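Rules I didn't know I needed
30/11/2021

So I've been doing the two-handed handling work at Pununo since August, and I promised a few of you I'd write up the house rules once they stopped changing every second day. They've mostly stopped! We're on version 39 of the sheet, and I'd say half of those versions were Sawsan Matar fixing my commas.

Sawsan started the sheet when she came over from Ellgate, where they had a proper binder for everything. I'll admit I rolled my eyes a bit. Then I lost a whole afternoon of runs over a crate that had been nudged along between takes without getting logged, and I stopped rolling them.

Anyway, the ones I'd pass on to anybody setting up something similar:

Walk the floor before you power the arms. Cables, baskets, your own water bottle. If a cable has to cross the floor, both people on shift need to know where it runs, and you say it out loud to each other. Feels silly for a week, then it doesn't.

One person has the stop button and does nothing else. No phone, no notes, no "I'll just grab that carrot". We argued about this one for ages (there are only four of us, so it hurts) and I'm now its biggest fan.

Hands out of the reach area until the arms are parked and somebody has called it. Parked, not paused. Paused has its own colour on the sheet, and the colour is red.

Real produce gets swapped when it goes soft. We had a cabbage in August that went through 287 pickups and by the end you could've poured it. Grip settings tuned on a tired cabbage are useless on a fresh one, so now we write down the day it was bought.

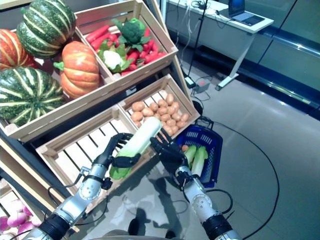

The other thing I keep banging on about is big items. Anything that needs both hands has to be lifted by both hands, and you don't let one side release until the weight is sitting on the crate floor. Our written limit is 3000 grams for the pair, which came from Dritunen's handling guide, and we haven't seen a good reason to go over it – a large cabbage is plenty, thanks.

Logging is still the weak spot. Hrnčiar, the tool we use for run notes, cuts you off at 400 characters, and I'm a person who can use that up on a turnip. Sawsan reckons that's a feature.

Next on my list is a rule for visitors, because at the moment it's "stand near me and don't touch anything". If your lab has a good one, pop it in the comments and I'll pinch it for version 40.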